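Section 3: Fitting Your Heven Secondary Glazing Film

Thank you for choosing the Heven kit from Kinnunen. A little patience at this stage will pay you back all winter long, so please put the kettle on, read the whole section through once, and only then open the tube of film (it does love to unroll itself across the floor!).

Before you begin

The kit suits fixed and hinged windows in wood or painted metal. The room should be warmer than 50 °F, and the frame should be clean and bare of old tape. If you have painted lately, let the paint cure for 11 days first.

1. Wipe the whole frame with the cleaning cloth, going gently into the corners, where dust likes to settle.

2. Measure the height and width of the frame, and write both numbers down. Add 3 inches to each one before you cut. Everybody trims too close on their first window, so do be generous.

3. Press the mounting tape along the top, then down both sides, and finally across the bottom. Leave the backing paper on for now.

Note: On divided windows, the tape goes on the outer frame only. Leave the thin bars between the panes alone, and let the film pass over them in one piece.
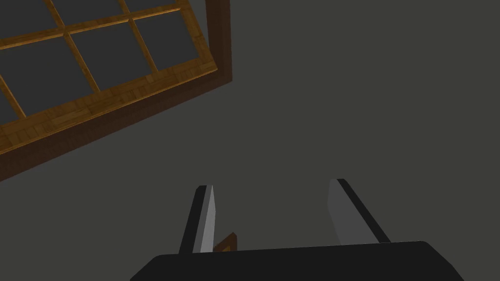
Figure 3. Wooden window with thin bars between the panes.

4. Peel the backing from the top strip and hang the film from it, working from the middle outward. Small wrinkles are perfectly fine and will come out later.

5. Peel the sides and the bottom, a hand's width at a time, and smooth the film down as you go.

6. Set a hair dryer to medium and sweep it slowly over the film until it pulls tight. Trim the edges after it has cooled.

Caution: Keep the dryer moving. Holding it in one spot can melt a hole in the film or crack a cold pane.

Caution: Do not cover any window you may need as a way out in a fire.

One roll covers 200 square feet. Spare tape can be ordered from our Kodthorpe store under the part name Grirport Edge.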